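阿马斯登出版《纳恩顿道路交通法令汇编》新版及执勤手册

2021-12-15

法律出版商多纳卢斯(Donalus)发布《纳恩顿道路交通法令汇编》修订版,同时推出配套执勤手册。两册可合购,也可单独订购。主编为埃尔马里·博塔(Elmarie Botha),交通程序部分由米纳克希·瑙蒂亚尔(Meenakshi Nautiyal)负责修订。

汇编正文700页,收录纳恩顿现行道路交通法、车辆登记条例、驾驶执照条例以及治安法庭简易程序规则全文。各条文后附修订沿革,注明生效日期和被替代的旧条号。附录载有过渡条款对照表,供处理新旧法交替期间的案件时查用。

执勤手册采用口袋开本,列出223项常见违法行为。每项按构成要件拆分,依次标明行为、主观状态、适用路段、法定例外和处罚档次,并给出汇编中的对应条号。酒后驾驶、无证驾驶和肇事逃逸三章增设取证步骤,内容包括呼气检测的告知义务、样本封存及移交记录的填写要求。

本次修订涉及80个条文。改动较大的是超速处罚的分档方式:原来按固定数额计罚,现改为按超出限速的比例计罚,学校区域另设一档。车辆扣押一节重新编号,扣押通知书须在2个工作日内送达登记车主,逾期未送达的,车主可以申请先行返还车辆。

瑙蒂亚尔在修订说明中指出,旧版将“停车”与“临时停车”合并释义,与法庭近年的裁判口径不一致,新版已分列两条,并在执勤手册中同步调整了相应要件。
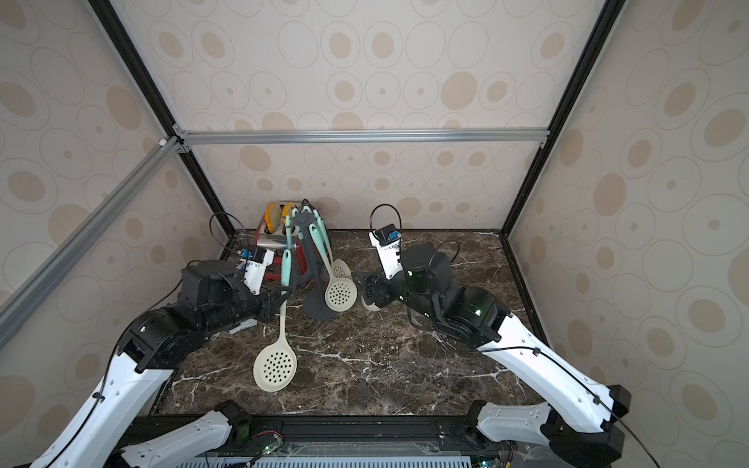
“驾驶人”的定义也有变动。新版将处于驾驶位置且能够控制车辆的人纳入其中,车辆是否行进不影响认定。拖挂车辆仍沿用原定义,单列于第二编末尾。

莱科塔(Lekota)地区适用的地方性停车规定未收入本版,相关内容将于明年3月以活页增补形式印发,已订购汇编的单位无须另行付费。旧版执勤手册的条号与新版不能直接对应,换发期间应以汇编所附对照表为准。

订购由多纳卢斯设在阿马斯登(Amasden)的发行处受理,警务机构和法庭可按单位集中登记。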